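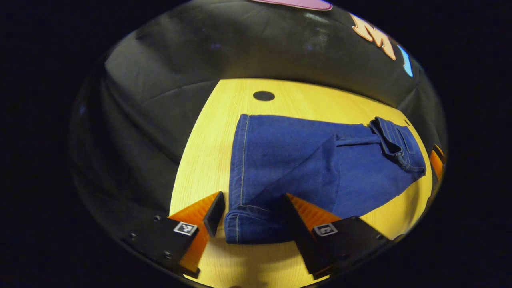 How often should a pair of jeans be washed?

Most pairs that are worn for ordinary office and household use can go several wearings between washes, and should be laundered when they are soiled, when they smell, or when the knees and seat have lost their shape.

I set this down because the matter was raised again in February, when Dalal Khasawneh wrote to ask whether the guidance I published on wool also applied to denim. It does not. Wool recovers well when hung in moving air. Cotton denim recovers less, and a pair that has bagged at the knee will generally need water before it returns to its proper fit.

## Washing

The procedure followed in this household is as follows.

- Close the zipper and all buttons, and empty the pockets.
- Turn the jeans inside out.
- Wash in cold water with similar colors, on a gentle cycle, using a mild liquid detergent.
- Remove promptly at the end of the cycle and pull the legs straight by hand.

New dark jeans are washed alone for the first 3 washes. A small amount of dye will continue to come away after that, and I do not place them with towels or pale shirts at any stage.

Fabric softener is not used. Jayson Salazar, with whom I have corresponded on laundry matters for some years, disagrees and adds a half measure to every load. His jeans are softer than mine. They also wear through at the inner thigh sooner, although he attributes this to his bicycle.

## Drying

Line drying in the shade is preferred. I hang each pair by the waistband with two pegs — never by the hems, which leaves the waist heavy and pulls the legs long. Where a dryer must be used, low heat and an early removal are advised, with the last of the damp left to dry over a rail.

## Small repairs

Loose topstitching should be secured before the next wash. A short gap in a seam can be closed by hand with heavy polyester thread and a size 16 needle. Worn areas at the thigh are best patched from the inside while the cloth is thin but still whole — once a hole has opened, the repair is larger and far more visible.

Readers have asked for a separate entry on hems. It is in preparation and will cover both the plain hem and the method of keeping the original edge. Until it appears, I would advise washing and drying any new pair twice before it is shortened.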